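Stuttering therapy: group format or individual for a nine-year-old?

Uria
Our clinic is rewriting its fluency protocol. Current draft: 2 sessions a week, group only. Looking for objections.
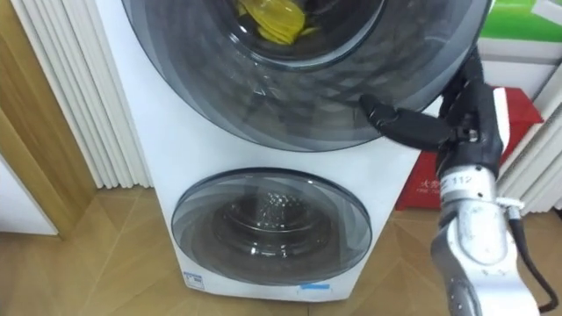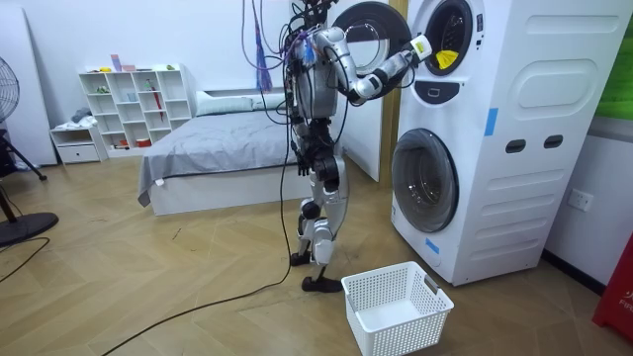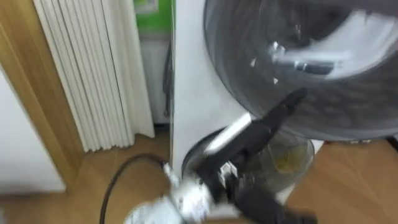
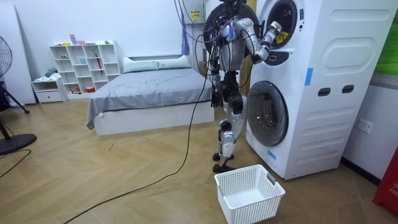

Baseline is a 200-syllable speech sample. I want to keep that.

Kekis
Too short. Severity varies by day and listener. Take several samples, one from home.

Falar_slp
Disagree on length — 200 is workable if you repeat it. My objection is group only. A child who avoids words needs individual time first.

Uria
Repeat at what interval?

Falar_slp
Monthly.

Kekis
Still too short for mild cases.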